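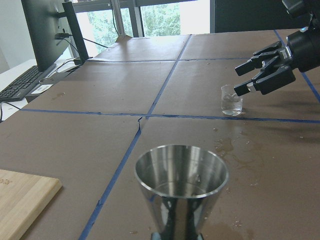

Week 6 handout: reset checks in the Pivon controller

Read this before the December lab.

An episode may only start once the perception node has confirmed the layout. It compares the overhead view with the stored start state, cell by cell, using the tape grid for position.

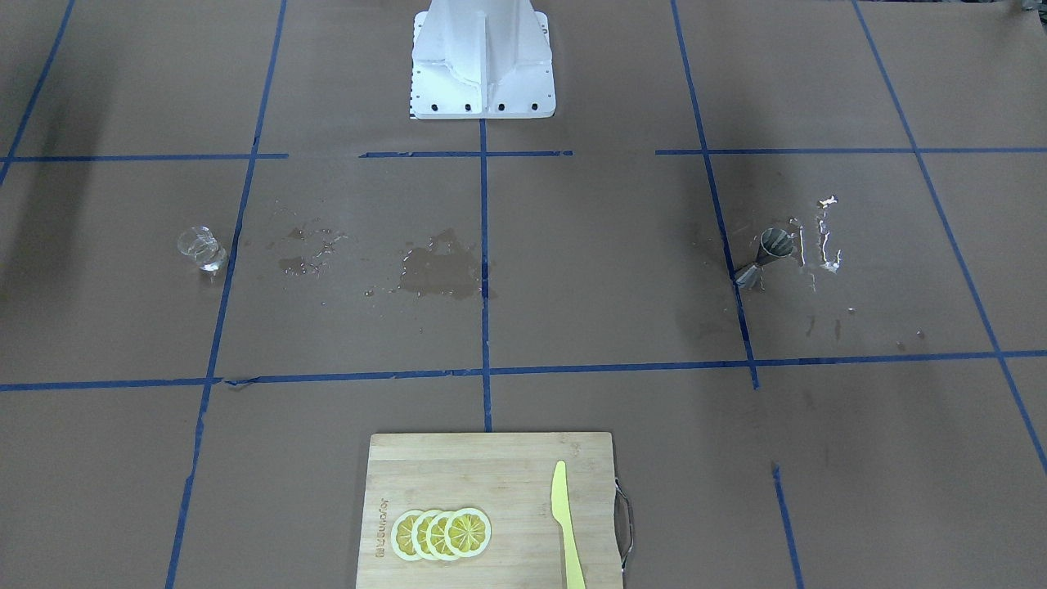 A vessel on its side fails the check – the planner has no grasp for it. Clear glass needs its own threshold; start at 300 and tune from there. Log every failed check, with the cell.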